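Grostlow Automation Users' Newsletter
Bench notes
Saturday, September 5, 2026

Two grippers, one row of hooks, and a brochure

Readers who came to the June meeting will remember the Flula rep's video. A soft gripper finger folds around an egg, a raspberry and a light bulb, one after the other, with music. Several members asked when we were going to get one on the bench. We have now had a pair of Flula fingers on the arms for two days, next to the plain Helik fingers we have used since the rig was built, and I would hold off on the purchase order.

I'll say where I'm coming from. I don't trust gripper comparisons that are all picking. Picking is the easy half. You close on the thing, you lift, the force reading goes up, everybody claps. Ask the arm to put the thing somewhere particular and let go of it cleanly and most of the nice numbers go away. So we left the blocks and cups in the drawer and used coat hooks. The job is to take a small fuzzy item with a loop of string on it, bring the loop up to a wall hook, get it over the tip, lower it until the hook has the weight, open, and back off without dragging it down again. A child does it on the way into kindergarten.

Each gripper got 12 tries from the same start position, driven by hand through the Kapoor controller. I wanted hand driving because a trained policy would have mixed up two things, how good the fingers are and how much data they had been seen in. It does mean the results include the driver, who had far more hours on the Helik than on the Flula. Take that into account. I did try to alternate them so fatigue fell on both, but swapping fingers takes long enough that we ended up doing them in blocks.

With the Helik fingers we had 5 drops. With the Flula fingers we had the same number. That is the headline and I can't do much with it, and neither should anyone else who sees it quoted. What differs is how they failed.

The Helik mostly failed early. It pinches hard on a small patch, the plush squashes, and the string end swings around while the arm is still moving. Twice the loop had turned edge-on by the time it got to the wall and there was no opening to put over the hook. When it did arrive open, the rest was quick. The fingers are narrow and they come off the item cleanly.

The Flula mostly failed late. It holds soft things very well, I'll give the brochure that. The item hardly moved on the way up. Then you open, and the finger surface, which is sold on its grip, keeps gripping. The plush clings, the arm backs away, and the loop comes back off the hook along with it. You can get around this by opening wider and wiggling the wrist. On a row of hooks, opening wider means touching the neighbors. The spec sheet gives a maximum opening. It does not say how much room you need beside the object to use it, and that was the number we needed.

I have a smaller complaint about the fingers' bulk. From the wrist camera they take up a good part of the view at exactly the point where you need to see the loop. The Helik blocks it too, though less. Whoever mounts these cameras seems to assume the interesting part happens before contact. For the last bit of the approach I was steering mostly by the other camera and guessing at depth, and I suspect that accounts for more of the misses on both sides than the fingers do. A better comparison would fix the camera first. We may find we have been shopping for the wrong part.

On the Kapoor controller: it worked. The manual says the new firmware removes the lag between the hand unit and the arm. I still felt a lag, mostly on small wrist turns, and I'd like to see it measured by a member who isn't already annoyed. Raw logs are in the shared folder under "hooks" and include the tries I'm not proud of.

What I'd like before we spend club money is a second driver, a wrist camera set farther back, and a harder look at release. If someone can borrow the Flula fingers in the smoother finish, bring them in. If the rep wants to come and hang things on hooks in front of us, the rep is welcome too. I would suggest no music.

One thing I didn't test is wear. The Flula fingers are priced as a part you replace, and I have no idea how often. Two days tells you nothing about that. The Helik fingers have been closing on things for as long as we've had the arms and look terrible and still work.

The bench is free most evenings if you want to try either set yourself. Please put the hex keys back in the tray.

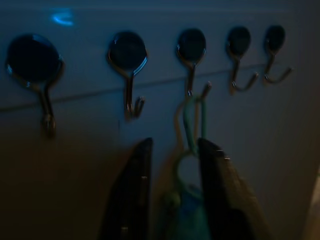
A row of hooks, wider view.

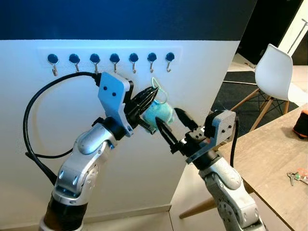 Would softer fingers help if all we handle is rigid parts?

Probably not enough to pay for them. Rigid parts don't squash or swing, so a firm pinch with ordinary fingers usually holds them well, and a clingy surface can make release worse. If your parts get scratched, try thin pads on the fingers you have before buying a new set, and run the whole task when you test, including putting the part down.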